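Andine Guides > Two-Arm Build > 4. Cables and Fingers

4. Cables and Fingers

Both arms are standing now, and it already feels like a robot! Allow an hour or so for the next part and keep the parts box on the floor within reach.

1. Switch off the supply and unplug it from the outlet.
2. Push each wrist cable into the side of its module until it clicks.
3. Leave a loose loop at each wrist, then run the cable down the forearm.
4. Bend both elbows by hand through their full travel. If a cable pulls tight, give it more slack.

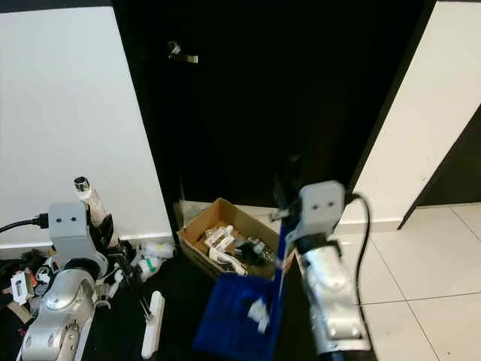 Fig. 4-1. Both arms with wrist cables attached. Parts box and blue tray on the floor.

CAUTION: Keep hands and hair clear of the elbows whenever the power is on. They move faster than you expect.

5. Fit the slotted fingers to the Uretti gripper. Seat each one squarely before you tighten the screws.
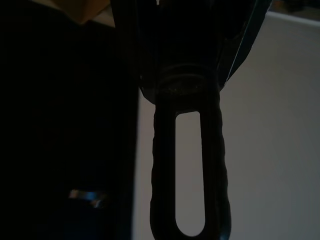 6. Plug the supply back in, switch on, and set the grip limit to 60 in the Burnaso panel. Go higher later, once you trust your cabling.
7. Run the open/close test for 178 cycles. Listen for clicks - a loose finger gives itself away early.

NOTE: Check the finger screws again after 1,000 cycles. Ours needed a quarter turn at 840.

If one finger lags behind the other, go back to step 5 and reseat it with the power off.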